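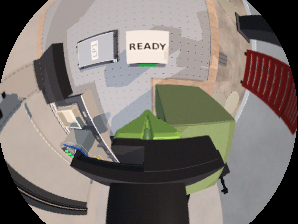
Green pyramid and green box in front of a gray pegboard wall (render).

Moving the notes archive off Plotport

I finished moving my notes off Plotport in June. The archive held 2,452 notes, most of them plain text, with a smaller set of attachments in mixed formats. What follows is a record of the export, mainly so I have it if I need to do this again.

Plotport offers two export routes. The first is a single bundle with one large JSON file and a folder of attachments. The second is a per-notebook export to text files. I used the bundle. The per-notebook route drops the creation time and writes the export time in its place, and I sort almost everything by creation time.

The JSON is flat. Each note has an ID, a title, a body, two timestamps, and a list of tags. Notebook membership is stored as a tag with a leading underscore, so a note in the Household notebook carries the tag _household. Nested notebooks are joined with a double underscore. I had used double underscores in a few real tag names years ago, and those came out as phantom folders. I renamed them in Plotport and ran the export again.

The conversion script is short. It reads the JSON, builds a folder path from the underscore tags, cleans the title for use as a file name, and writes the body with a header block at the top. Title collisions get a numeric suffix. I had expected a handful of these and got far more, nearly all from notes titled "Call" or "Misc".

Timestamps took longer than the rest put together. Plotport stores them in UTC but shows them in local time, and notes written before the mobile app was updated are stored in local time with a UTC label. There is no field that tells the two kinds apart. I compared a sample against email I had sent myself on the same days and found a clean break at one app version. Everything before the break gets shifted by 5 hours, or by 4 if daylight saving time was in effect. After the fix, the notes from one long phone call in the archive finally sorted into the right order.

For the new home I tried Gulach and Wattanapong. Gulach has the better search. It indexes attachments, handles partial words, and returned results in under a second on the full archive. It also rewrites files on save, normalizing line endings and moving the header block, so every note I opened showed up as changed in version control. There is a setting to turn this off. It covers the line endings only.

Wattanapong leaves files alone. Search is slower, some 3 seconds on a cold start, and it ignores attachments. I can live with that. I search attachments maybe once a month, and a command line tool does the job.

Sync runs through Plitatum, which I was already using for backups. I keep 7 daily snapshots and no weekly ones. Initial upload ran overnight and stopped once on a file name with a trailing space. The script now strips those.

Still to do:

Internal links. Plotport links point to note IDs, and I have only converted the ones in the Household folder.

Checklists. The body text keeps the items but loses the checked state.

Duplicate attachments. The same PDF manual for the water heater is in there under three names.

I have left the Plotport account open on the free tier until the links are done.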